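Scoop task, arm club: how many demos have we got and are they any good?

stasel_bench
Tally as of tonight: 1,263 recorded, 933 kept after the clean up. Target was 1,000 kept by end of March. So short by 70 or so if we don't bin any more. Policy still tips early on the Coltar arm, fine on the Savis one. Ideas?

greybucket
70 more of the same wont help. We need slower pours. Half the recordings somebody yanks the wrist round at the end

stasel_bench
Slower pours = longer episodes = the labelling lot moan at me again

mopsy_t
Not sure its the pour tbh. Think its the grip. Handle slips a bit in the fingers, bowl droops, then everything after is wrong. Check the wrist cam before blaming the drivers

greybucket
Seen the wrist cam. Grip's fine in the ones I drove

mopsy_t
"in the ones I drove" lol

chegekit
Anyone changed the finger pads on the Coltar since half term? Chege kit ones go shiny. Swap them, ten minutes, then argue

stasel_bench
Pads are on order. Two questions still open, splitting them so we dont go round in circles.

1. Grip or pour? Wrist view, handle in the fingers, bowl tilted up and the grains heaped over to the right.

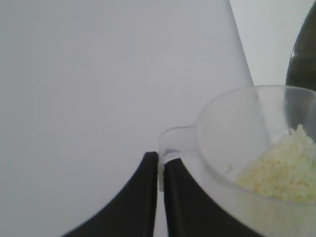

2. Do we keep episodes with spills? I say yes if the scoop ends up back level. Greybucket says bin the lot.

greybucket
Bin them. Model copies what it sees

mopsy_t
Keep, but tag. Otherwise it never learns to recover. And on 1, I'd want that same view at the start AND end of a run, one still tells you nothing about slip

greybucket
ok fair on the stills. Still no on spills

chegekit
Spills stay in a seperate folder, train both, compare. I can do the Savis run after 4pm if someone leaves it charged

stasel_bench
Will do. Lead is in the left drawer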